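Vindden gripper

The Vindden is a two-fingered hand-held gripper built in pairs at the Closta shared workshop. First pair done in May, parts files put up on October 17, 2022. Not to be confused with the Risura, an earlier one-handed tool from the same group.

Build
Fingers are bolted on, so a worn one can be swaped. Each pair takes 6 print runs. Wiring follows the Cifuentes layout, one cable per hand.
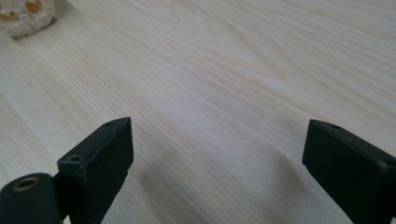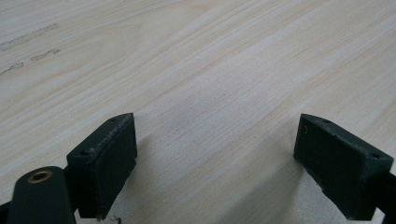
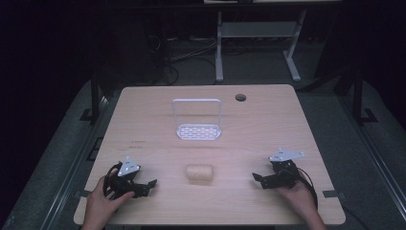
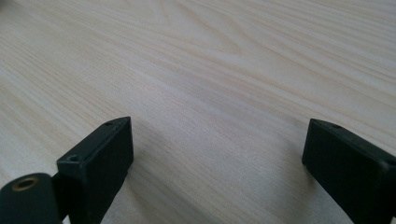
Vindden grippers over the wooden bench top, jaws open in the three close views; third picture, both hands with the pair.

Use
Worked by hand, one each side. Log stood at 1,523 grips at last count, around 4 of the early ones lost to a bad cable. Left hand tends to drift, cause not yet known. Newer finger shape is being tryed.

See also: Risura, Cifuentes layout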